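The rain quit twenty minutes before the green flag, and that was all Niloufar Rahimi needed. She started 7th at Bidilgate, on tires half the paddock thought were a mistake, and by the end of the first hour she was leading the best sprint car-style brawl I've ever seen on pavement.

The Natanside 500 is a club race in name only. Teams haul in from three states, sleep in their trucks and go at it for 500 kilometers on a track that's bumpy, narrow and completely wonderful. Keir Gillies had the pole and the faster car. Rahimi had nerve, and a crew chief in Mahnaz Parsa who kept telling her to wait.
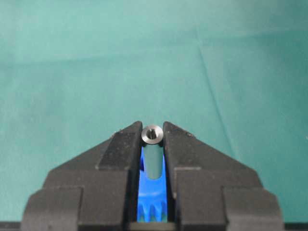
A small metal standoff held upright, with a blue toothed part behind it.

She waited until Turn 4, where Gillies ran a foot wide (one foot!) and she was simply gone. He got her back after the second stop. Then she got him again, on the outside, with the grandstand on its feet and the announcer shouting himself hoarse.

Nima Rashti made it a three-way fight with 60 kilometers left, in a car that had been sitting on jack stands since January. "I could see both of them and I wanted both of them," he told me afterward, still grinning. He got one – Gillies, under braking, on the last lap.
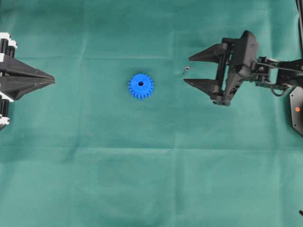
Will there be another 500 at Bidilgate next year?
The club has already booked the track, and Rahimi says she'll be back to defend her win in the same car.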